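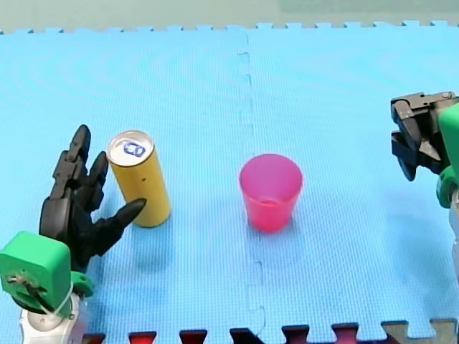

Para Nathalie Gill, o erro mais comum com os tapetes de encaixe é lavá-los montados: a água desce pelas juntas, fica retida entre a espuma e o pavimento e só se dá por ela quando surge o cheiro. A observação chegou ao serviço de apoio da Sornance em janeiro e coincide com a orientação que esta página recomenda há vários anos.

Cuidados com tapetes de espuma de encaixe

Os tapetes de peças são utilizados em quartos, salas de brincar, oficinas e bancadas de apoio. A superfície azul com textura fina, frequente neste tipo de produto, retém pó e resíduos de bebida nos relevos, pelo que a limpeza a seco deve preceder sempre qualquer lavagem.

Limpeza corrente

Aspire o tapete com o bocal de escova, em potência baixa, seguindo a direção das juntas. Passe depois um pano de microfibras ligeiramente humedecido em água com sabão neutro. Não utilize lixívia, acetona nem esfregões abrasivos. As esponjas de melamina devem ser reservadas para marcas isoladas e experimentadas primeiro no verso de uma peça.

Derrames

Copos de plástico e latas de bebida são presença habitual sobre estes tapetes. A espuma cede sob uma base estreita e um recipiente alto e cheio tomba com facilidade; recomenda-se pousá-lo no centro de uma peça, afastado da junta. Os copos mais largos em cima do que na base pedem o mesmo cuidado.

Em caso de derrame, proceda do seguinte modo:

Absorva o líquido com papel ou pano seco, sem esfregar.
Separe as peças atingidas e as que lhes são contíguas.
Limpe os dentes do encaixe com uma escova de dentes macia e água com sabão.
Seque o pavimento antes de repor o tapete.

As bebidas açucaradas exigem uma segunda passagem com água limpa – o açúcar que permanece nos dentes torna-se pegajoso e volta a prender a sujidade.

Lavagem completa

Desmonte o tapete a partir de um canto, puxando cada peça para cima junto ao encaixe e nunca pelo centro. Lave as peças uma a uma, em água tépida, e deixe-as secar na vertical, à sombra, durante 3 horas de cada lado. A exposição direta ao sol desbota as cores e pode encurvar a espuma.

Montagem com peças de cores diferentes

É possível combinar peças azuis com outras em vermelho-escuro ou bege, desde que o recorte dos dentes seja o mesmo. Peças de fabricos distintos podem apresentar pequenas diferenças de medida; convém encaixar uma fila inteira antes de avançar para a seguinte. Junto à parede, os dentes da orla podem ficar à vista ou receber remates direitos, vendidos em separado. Deixe uma folga de alguns milímetros ao longo do rodapé.

Arrumação

Guarde as peças deitadas, em pilhas baixas, sem objetos pesados por cima. As marcas deixadas por pés de mesa atenuam-se, em muitos casos, com um pano morno aplicado durante alguns minutos.

As fichas de manutenção 377 (espumas) e 409 (plásticos de mesa) podem ser solicitadas ao serviço de apoio, ao cuidado de Harvey Ross. Os pedidos devem indicar o tipo de pavimento e o número de peças instaladas.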